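Rain until 11 and then that flat white sky that never makes up its mind. Up too early. The coffee was the new stuff Orvokki swears by and I still say it tastes like the old stuff in a nicer bag.

She has decided we are going to be people who eat fruit. The theory, as she told it to me over the phone last night, is that if you see it you eat it, and if it's in the crisper drawer it dies there. Her proof is her cousin in Treneck, who put a bowl out in September and lost 12 pounds. I asked what else the cousin did in September. Turns out she also quit the bakery job. So there's that.

Anyway I went along with it, mostly so I could say I had. Went to the store, bought more than we'll get through, and cleared the mail off the big table in the living room. I had forgotten how much mail there was. Two of the envelopes were for Keith Whitlock, who hasn't lived here in 4 years and still gets better offers than I do.

Then the yellow checked cloth. Birutė gave it to us when she moved out to Rendale and told me it would "lift the room." It had been folded in the closet so long that the folds are part of the pattern now. I pulled at it from both sides and there is still a ridge down the right that won't lie flat. The package insert for our iron says cotton on high, but I don't know that it is cotton, and I'm not hauling the ironing board out for a cloth that's going to have juice on it by the weekend.
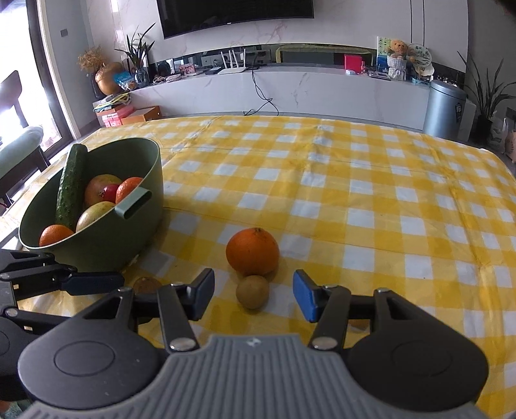 The cucumber is in the green bowl because it wouldn't fit anywhere else, and it sticks up over the rim like it's waiting for a bus. I know it isn't what she meant by fruit. Ryan would say it technically is, and he'd go on saying it through dinner. The orange looks fine, I'll give it that. Whether it tastes like anything is another question – the last ones were all peel. And the brown ones I have never trusted. You have to catch them between rock hard and mush, and as far as I can tell that window opens while I'm asleep.

What bothers me is that the whole plan depends on us walking past the table, and we don't. We walk past the fridge. The table is over by the media cabinet, so the only time I'll look at any of it is when I'm hunting for the remote, and a person hunting for the remote does not want a kiwi.

Colin called around noon about the gutter. He got a quote from Stundell and thinks it's fair. I think he got one quote. Told him to try Petrauskas before he signs anything, and he said he would in the voice he uses when he won't.

Had toast for lunch, standing up in the kitchen. Didn't go near the fruit. I'm giving the experiment 4 days and then it's all going in the crisper, cloth back in the closet.

Need stamps. Also call the dentist back before they give my slot away.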